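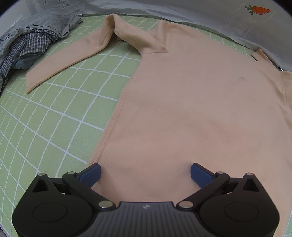
Peach-beige long-sleeved top on the green sheet, left sleeve still bent up near the shoulder.

Home Gallery Exchange Days Folding Room Contact Previous Next

Hukik Clothes Exchange: The Folding Room

Welcome to the folding room page of our gallery. My name is Miklós Szekeres and I take care of the clothes that arrive between one exchange day and the next. Many visitors know only the big hall with the rails and the tables, and they ask me where the clothes are before that. They are in the back, in the folding room, and they are mostly in piles.

I wrote some lines about the peach top which opens the page, and then about the work itself, as I was asked by several people how we do it. Please excuse my English where it is too stiff. Meinir Wynne has read the text and corrected my articles, but she let the rest stay as I wrote it.

The sleeve

Look first at the sleeve on the left. It goes up in a round bend near the top edge of the sheet and then comes down as a long flat band, until the cuff end. A sleeve like this is the usual beginning. If you fold the body over it in this state, you will have a bump inside, and the whole pile will lean on it. I take the cuff and pull it slowly outward, and then the bend goes down by itself. With a thicker fabric I pass the palm once from the shoulder to the cuff.

The shoulder

There are vertical creases where the fabric stands up at the shoulder, and a small hump at the top edge of the garment. I like to put this place in order before I touch the body. Meinir does it the other way around, first the body and then the shoulders, and her piles are also good. We have discussed it many times and we did not agree yet.

The side seam

The seam which runs down the left side of the body is my ruler. I was taught at home to find the seam first and the middle second. When the two side seams lie straight, the middle is easy, and you do not need to measure. With a knitted piece the seam may turn a little toward the front after many washings. Then I follow the fabric and forget the seam.

The color

Meinir wrote "peach" on our list, I would say beige, so we put both words. In the exchange hall it will go on the table with the light colors. A plain top without a print is taken quickly by our visitors, as it can be worn with everything, and I am always pleased when one arrives. The strong colors wait longer. I had an orange cardigan here from March until the end of summer, a very nice one, with all its buttons.

The green sheet

The sheet with the white lines is the best thing we have in the room, in my opinion. Light clothes can be seen well on it. On our old cream tablecloth I was losing the edges of every white shirt, and small stains also. The lines are a help when you want to put a hem straight, but you must first pull the sheet straight too, otherwise the lines go in a curve and your hem will go with them! New helpers always trust the lines too much in the first hour.

The pile

More clothes are piled at the left. We keep the unfolded things on one side of the work and the finished things go away to the shelf immediately. If both stay close to each other, the finished ones fall down and you fold them twice. I say this from my own experience.

How we fold a long-sleeved top

You may do it differently at home, of course. For the exchange tables we do it in this way:

Lay the top flat and pull the hem gently until the body has no waves.
Straighten both sleeves to the side.
Fold one side to the middle of the body, and turn its sleeve down along the fold.
Do the same with the other side.
Fold up from the hem, one time for thin fabric, two times for a long garment.
Turn it over, so that the neck is on the top and the visitor can find the size label.

We put eight tops in one stack, not more. A higher stack looks very nice in the morning, but the first person who wants the lowest one will destroy it, and she is right to want it.

What we received last season

Our list for the last season has 1,070 pieces. The long-sleeved tops were the largest group, after them the trousers, and then children's clothes. Scarves we do not write in the list, they go in a basket near the entrance. Of all the pieces we could not use around 20, mostly for holes or for a broken zipper, and these went to the mending table. Meinir has repaired a good part of them already. She has also changed two pillowcases into bags for pegs, and they are better than the bags we bought.

What we would like to receive

Clean clothes for adults and children, in every size. Long sleeves are welcome in all months. Please empty the pockets and close the zippers. It is not necessary to iron or to fold anything before you bring it, we will open it on the sheet anyway and look at both sides. If a button is missing and you have it at home, put it in a small envelope and pin the envelope to the garment.

Shoes we can accept only in pairs that are tied together. Curtains and bedding we unfortunately cannot take, there is no shelf for them.

If you would like to fold with us, write to Meinir through the contact page. There is tea, and a chair if you prefer to sit, although I find that the sleeves are easier when you stand.

Text by Miklós Szekeres, with corrections by Meinir Wynne. Page updated Jan 11, 2022.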